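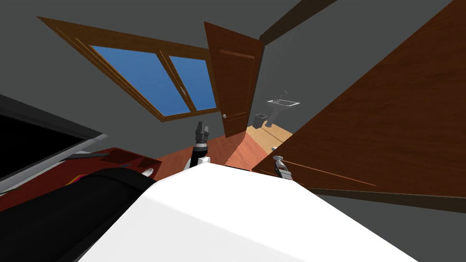
Chez Rendis, nous passons une bonne partie de nos journées dans des appartements qui n'existent pas, et je suis ravie de pouvoir enfin raconter ce que nous y faisons ! Je m'appelle Soledad Painemal, je dirige la petite équipe de recherche qui travaille sur Ignacio, notre méthode d'apprentissage pour robots à deux bras, et nous publions aujourd'hui nos premiers résultats complets. Le principe tient en une phrase (enfin, une longue) : avant de toucher à quoi que ce soit, le robot doit décider par où il va passer, dans un logement simulé où les portes sont ouvertes n'importe comment et où le moindre meuble peut lui boucher la vue. Prenez une porte en bois ouverte, avec derrière elle un lavabo blanc sur pied et une petite corbeille grise que l'on n'aperçoit que par l'ouverture étroite, entre la porte et un grand panneau de bois : c'est exactement le genre de situation qui nous intéresse. Le lavabo se devine, la pièce du fond reste en grande partie cachée, et il faut pourtant choisir un trajet.

Communiqué de Rendis, Trovstead, 16 mars 2019

Je reviens un peu en arrière. Quand nous avons lancé le projet, nous faisions comme beaucoup d'équipes : une caméra bien droite, une pièce bien rangée, un objet au milieu de la table. Ça marchait très bien, et dès qu'on penchait le point de vue, plus rien. Le robot prenait un mur pour un plafond, un battant de porte pour une cloison, et il restait là, les pinces en l'air. J'ai gardé un souvenir assez vif de la démonstration interne où il a refusé pendant tout l'essai d'entrer dans une cuisine parfaitement accessible. Nous avons ri, puis nous avons repris le code depuis le début.

C'est ma collègue Triin Dambrauskienė qui a proposé d'entraîner Ignacio avec des vues volontairement inclinées, parfois très fortement. Elle avait remarqué que nos pires échecs tombaient toujours sur les images de travers, celles que nous avions pris l'habitude de jeter ! Nous les avons remises dans le lot, puis nous en avons fabriqué d'autres, avec des fenêtres qui semblent accrochées en biais, des écrans vus presque par la tranche et les bras du robot qui mangent la moitié du champ. La méthode apprend à retrouver la verticale toute seule, à partir des montants de porte, des encadrements et du sol, et elle garde en mémoire les passages repérés un instant plus tôt même quand un panneau vient les masquer.

Passons aux résultats, parce que je sais que certains d'entre vous ont sauté directement à ce paragraphe. Nous avons évalué Ignacio dans 210 logements simulés qu'il n'avait jamais visités pendant l'entraînement. Chaque essai durait 60 secondes au maximum, et le robot devait rejoindre une pièce partiellement cachée puis placer une pince devant l'objet demandé. Avec les vues inclinées, il se trompe de passage 3 fois moins souvent que notre ancienne version, entraînée sur des vues droites. Je m'attendais à un gain, pas à celui-là, et j'ai demandé à Triin de relancer toute la série avant d'y croire (elle ne m'en a pas trop voulu).

Il y a aussi ce qui ne va pas encore. Les petits objets posés sur une surface de couleur proche de la leur nous échappent trop souvent. Les surfaces blanches et unies posent un vrai problème au premier plan : le système hésite entre une table et une partie du corps du robot, et tant qu'il hésite, il ralentit. Les reflets sont absents de notre simulateur, si bien que nous ne savons pas comment la méthode se comportera devant un miroir de salle de bains. Et tout ce que je viens de chiffrer concerne la simulation, je préfère l'écrire noir sur blanc avant que quelqu'un n'annonce des robots majordomes pour l'été.

Le passage au réel commence maintenant. Nous avons aménagé 4 pièces d'essai à Flultthorpe, avec de vraies portes qui grincent, et les premiers réglages y sont en cours. J'y étais la semaine dernière, j'ai surtout déplacé des meubles. Triin tient à ce que l'équipe change la disposition chaque matin sans prévenir ceux qui écrivent le code, ce qui donne des débuts de journée assez animés ! Nous mesurerons la même chose qu'en simulation, avec les mêmes consignes, pour que la comparaison soit lisible.

Le rapport technique est disponible en français et en anglais sur simple demande, avec la liste complète des essais, y compris ceux qui ont raté. Nous mettrons aussi le générateur de vues inclinées à la disposition des laboratoires universitaires qui souhaitent le tester sur leurs propres environnements. Si vous l'essayez et que vous trouvez un logement où Ignacio se perd complètement, envoyez-le-nous, ça nous rendra vraiment service.

Contact presse : Soledad Painemal, Rendis, Trovstead. Pour les questions sur la méthode et les protocoles d'essai, demandez Triin Dambrauskienė, qui répond volontiers et souvent très longuement. Des visites des pièces d'essai de Flultthorpe peuvent être organisées pour les journalistes, par petits groupes et sur rendez-vous.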